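Linen drive update from the Pludcombe newsletter, 2/1/18

Well, friends, what a winter it has been for the bedding closet! When Xiomara Gallagher first suggested we collect sheets and pillowcases for families moving into the Crenshaw apartments, I pictured a couple of grocery bags by the door. We are now at 200 pieces, and the closet (which used to hold the folding chairs, if you remember) has had to give up its bottom shelf to crib sheets alone.

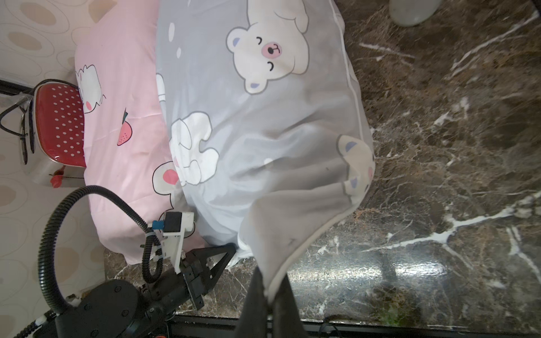 Do things need to be washed before you drop them off? Please do wash them, in hot water if the tag allows, and skip the scented softener, as a few of our families have little ones with touchy skin.

We are still short on twin fitted sheets, and we could always use pillowcases in any color at all. Bath towels are welcome too. What we can't take are electric blankets or anything with feathers, and I know that is a disappointment to the kind person on Clovberg Road who called me about her comforters. The animal shelter was glad to hear from her — so those have found a good home after all.
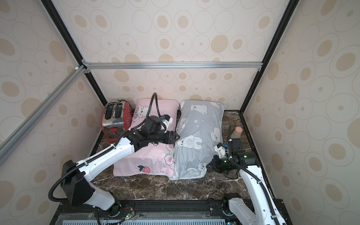
Cletus Boateng has also been sewing up small tears on his lunch breaks, and he would love company. He sets up in the back room behind the Flolico store, where there are 2 machines and a very good radio. You don't need to know much. I had not threaded a bobbin in 31 years, and he had me hemming before my coffee got cold, though I won't claim the hem was straight.

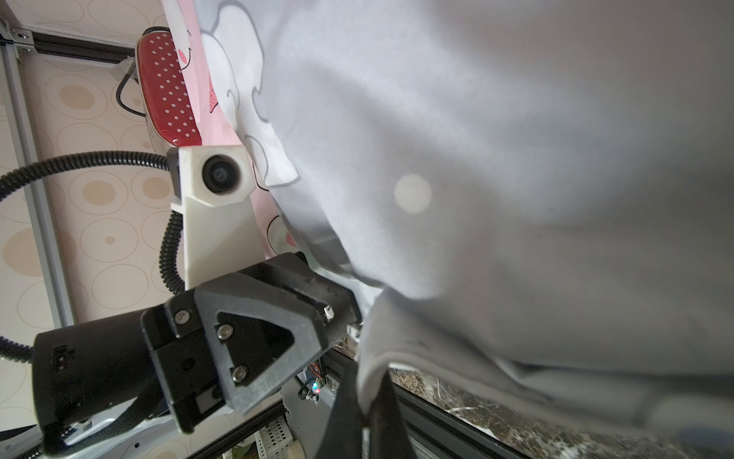
Soft gray folds beside a pink-and-white elephant print.

Drop-offs go in the blue bin by the side entrance. We'll keep collecting right through September, and if you can't lift your bags, call the office and we'll come out to your car.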